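Sorting the wash before it reaches the machine

Boglárka Csonka has run the laundry at Kallstead, a block of shared family flats, for 13 years. Before that she worked in a hotel in Flirkow, where the sheets came down a chute and all looked the same. At Kallstead nothing looks the same. Families bring their own things down, and on top of the household washing she looks after the linen that belongs to the building: 292 pieces at the last stocktake in September, most of it towels and single sheets.

I went to see her with a list of questions about stain removers and she answered very few of them. She wanted to talk about sorting.

"People ask me what powder to buy," she says. "I tell them to buy the cheap one and spend five minutes with the pile first. If you put a dark sock in with a cream towel you can buy any powder you like."

Her rule at home is two piles, light and dark, and then a second look at the light one. Prints cause the most arguments. A white cloth with a pattern on it is white as far as she is concerned, but she washes it on its own the first time, in cool water, and lays a damp white rag on the coloured part beforehand to see what comes off. Orange and red are the ones she doesn't trust. She has had a pair of curtains turn a full load of pillowcases the colour of weak tea, and she still has the pillowcases. They're used for dusting.

Aldo Mazza, who shares the work with her and does most of the mending, came in while we were talking and sat down with a bag of buttons. He disagrees about the rag test. "You wait ten minutes and it tells you what you knew," he says. He would put anything new and bright in a bucket of cold water overnight and look at the water in the morning. They have had this disagreement for years and each of them does it their own way.
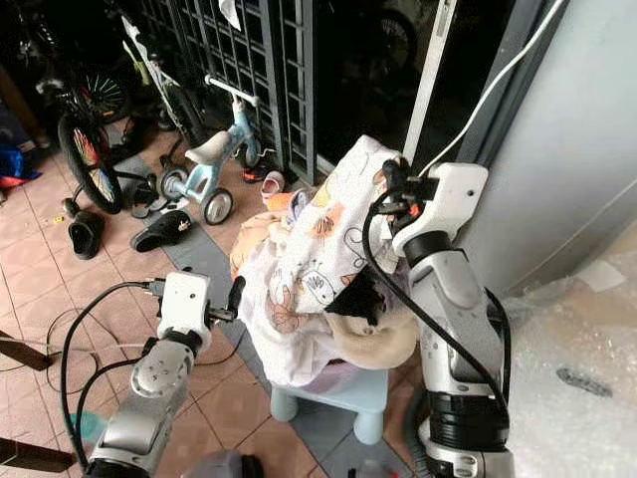
Baskets are a sore point with Csonka. She had a set of wicker ones from a shop called Hultonano and they snagged everything knitted, so she gave them away. Deep plastic tubs are no better in her view, as whatever goes in first stays at the bottom until it smells. What she likes is a low surface where the pile stays small and you can see what's in it. A small plastic stool does the job well. With a white cloth of orange flowers and cartoon cats heaped on a little light-blue one, a cream towel tucked in at the side and a bit of black fabric in the folds, you can spot the black piece straight away and pull it out. "In a tub you'd find it afterwards," she says. She also likes that a stool keeps the clothes off the tiles, and that it can be carried to wherever the washing happens to be.

I asked what she does with small things. Small things go in a net bag, she says, and the bag is closed with a knot as well as the zip. Mazza puts in that the zips on net bags are always the first thing to break and that he has replaced 17 of them. He now sews on a tape instead. He showed me one, made from the edge of an old sheet, and it was tidy work.

Towels she folds in three lengthways and then in half. Sheets she folds with a second person if there is one about. Patterned cloths are folded with the print facing out, so that she can find the right one without opening the whole stack. Nothing is ironed except shirts, and those only if someone asks.

The soap she uses is a plain bar from Vörös, rubbed on collars and cuffs and left for as long as it takes to sort everything else. She doesn't use softener on towels. "It makes them nice to touch and bad at drying you," she says. For a towel that has gone stiff she does a wash with no powder at all and half the usual load, then shakes it hard before hanging it up.

Sunday is the busy day. Families come down from midday onwards and most of them want to be finished before supper. Csonka has asked them to bring their washing already sorted and says perhaps half do. The others tip it out on the table and she goes through it with them, turning pockets out as she goes. Tissues are the worst thing to miss, worse than coins.

Mazza had finished with his buttons by then and was threading tape through another net bag. Csonka looked at the clock, said the second machine would be done, and went to empty it.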